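Chapitre 5
Les enduits et les surfaces intérieures

Un mur fini se juge rarement de face. Sous un éclairage rasant, un défaut de planéité que le maçon n'avait pas remarqué devient visible d'un bout à l'autre de la pièce. Ce chapitre traite des enduits intérieurs : leur composition, leur mise en œuvre et les contrôles à effectuer avant la peinture.

Le chapitre 4 a présenté les supports. Nous supposons acquises les notions de porosité et d'adhérence. Le lecteur qui débute par ici relira au moins la section sur les maçonneries anciennes, car un enduit au plâtre ne se comporte pas de la même façon sur la brique et sur le béton banché.

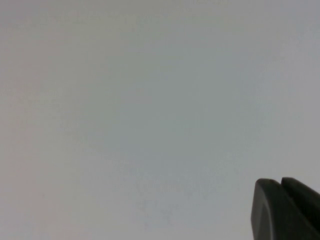
L'enduit traditionnel comprend un gobetis, un corps d'enduit et une couche de finition. Le corps d'enduit rattrape les irrégularités du support ; son épaisseur courante est de 17 mm dans les exercices de ce manuel. La finition, beaucoup plus mince, donne le grain et prépare la teinte.

Nous suivrons le chantier de Dredthorpe, un ancien entrepôt transformé en logements. Le relevé établi par Mabli Phillips porte sur 2373 m² de parois, réparties en 20 lots. Les fiches de ce relevé servent de données aux exercices 5.1 à 5.8.

5.1 Les liants

Un liant est une matière qui, mélangée à l'eau, durcit et maintient ensemble les grains de la charge. Les trois liants étudiés sont le plâtre, la chaux et le ciment. Le plâtre fait prise rapidement et se travaille par petites gâchées.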